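Jimine room notes – README

Last touched June 2018, by me, Ghizlane Zaki. If you found this file in the shared folder and you're wondering what it is, it's the notes that go with the room list for the back room at Honotham. The list itself is in rooms.csv. This file is the part where I tell you what I meant by things!

What's in the folder

rooms.csv has 68 rows, one row per thing or per bunch of things that live together. I didn't split up cords, because life is short, so a pile of cords is one row. notes.txt is Khadija Bouzid's, and it has all the stuff she remembered that I didn't (mostly who borrowed what). There's also a folder called old, which you can ignore unless you like reading lists from before we had the second shelf.

The columns

item – what I call it. Everyday words, so "water jug" and "power strip." Search for those and you'll find them.

spot – where it sits. I use sill, floor, wall, cabinet top and shelf. The sill is long enough that I say sill left, sill middle or sill right, going by how it looks when you stand facing the windows.

keep – yes, no or ask. "Ask" means ask Khadija, she has opinions about nearly everything on that sill.

moved – blank if it hasn't gone anywhere. If it has, I put the old spot in there and update the spot column, so you don't lose track. I forgot to do this for most of May, sorry.

The window end

This part of the room takes up the most rows. Everything ends up on the ledge – it's long, it's white, it's at a handy height, and people put things down there when they come in and then they're there forever.
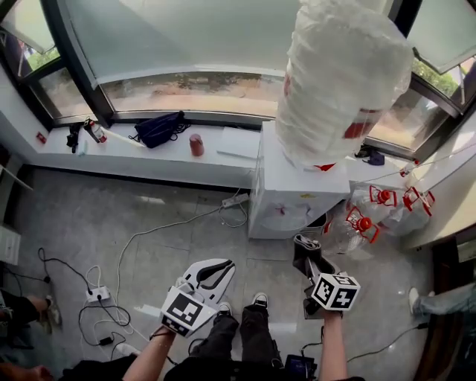

Window end: the sill, the white cabinet and the water jugs by the right wall.

The wrapped thing on the cabinet is one row, "cylinder, wrapped," spot cabinet top. Please leave the plastic on. I'd love to get it down from there one day so we get more of the window back, but it needs a home first and I haven't found one.

The fire extinguisher (the small red and white one) is listed as sill left, lying down. I've marked it "ask," and what I'm really asking is for somebody to find it a bracket. The navy bag is sill middle and its cords count as part of the bag. The red cup has its own row, and so does the little purple item over on the right, which I wrote down as "purple, small" and never improved on.

The jugs are three separate rows, which I know breaks my own rule about bunches. I wanted to be able to swap them one at a time. All have red caps, so don't go by color.

Power strips are listed by floor spot, and the tangle by the left one is a single row called "cords, tangle." If you untangle it, you are welcome to add as many rows as you like!

Things I know are wrong

6 rows still say "shelf" with no shelf number. There's one row that just says Pretent, and neither of us can work out what I was thinking. The Ezzat box shows up twice under different names.

Adding to the list

Put new rows at the bottom and don't sort the file, Khadija's notes go by row number. Keep item names under 20 characters or they get chopped when I print it. If you're not sure about a spot, leave it blank and I'll go look.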